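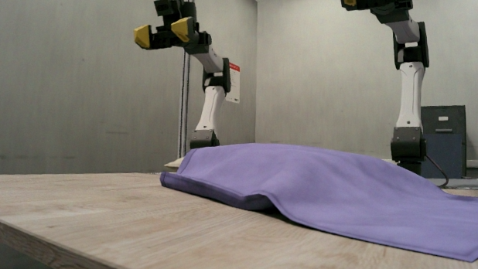
Purple cloth on a light wooden table.

Ticket 1057 - Color shift and repeated timeouts in textile listings, Sulstead online catalog
Status: Resolved, monitoring
Last updated: August 2026

Summary of the issue

The Sulstead merchandising office reported that product pictures in the textile section of the online catalog were displayed with incorrect colors after the move to the Nerkeck image service. Purple and lavender items were affected most. Several were shown as a flat gray-blue on the listing page, while the same files opened correctly when downloaded. The office also reported that the bulk upload page stopped responding when more than a small number of files were submitted together.

The two faults were first recorded under one ticket and have been kept together at the request of the reporting office.

Scope

The fault was confirmed on the public listing page and in the internal preview. It was not found in the printed catalog, which is produced from the Ebihara archive and does not pass through the image service. A total of 31 listings were identified as affected. Orders already placed were not changed, and no customer data was involved.

Investigation

Entry 1. Support requested one original file and the matching listing copy from the reporting office. The original carried an embedded color profile. The listing copy did not. The difference was visible on every monitor used for the comparison, and a local display fault was therefore ruled out.

Entry 2. The listing cache was cleared and the page reloaded in two browsers. No change. The reporting office was asked to stop replacing files by hand until further notice, as replacements made at this stage would have to be repeated.

Entry 3. Settings on the Nerkeck service were compared with those on the former Oder server. The former server converted each file to the standard web profile before resizing. The new service was set to remove all embedded information first and to resize afterward. Files saved in a wide color profile were then read as if they were standard files, and strong purples lost most of their warmth.

Entry 4. A test copy of the service was set to convert first. Four files were processed and compared with the originals. All four were judged acceptable by the merchandising office. Approval was given to apply the change to the live service.

Entry 5. Upload timeouts were reviewed separately. The upload page accepted batches of any size, but the service closed the connection when the queue became full. The page gave no message, and users submitted the same batch again - which filled the queue a second time. The batch limit has been set to six files, and the page now states this limit next to the upload button.

Resolution

The order of processing was corrected on the live service and the affected listings were rebuilt from the archive originals. Duplicate uploads were removed from the queue. Rebuilt pictures may take up to 4 hours to appear on all pages.

Action required from catalog users

Reload the listing page before reporting a color difference. If the difference remains, reply to this ticket with the listing number and attach the original file. Screenshots alone are not sufficient, as they do not carry the profile of the source file.

Do not rename files that have already been accepted. A renamed file is treated as a new item and will be placed at the end of the queue.

Open items

The mobile preview continues to show the former thumbnail for a small number of listings. This is a display matter only and is being handled with the next scheduled update. The request to restore the side-by-side comparison tool from the Oder server has been passed to the catalog systems office and will be answered under a separate ticket.

6 comments
Share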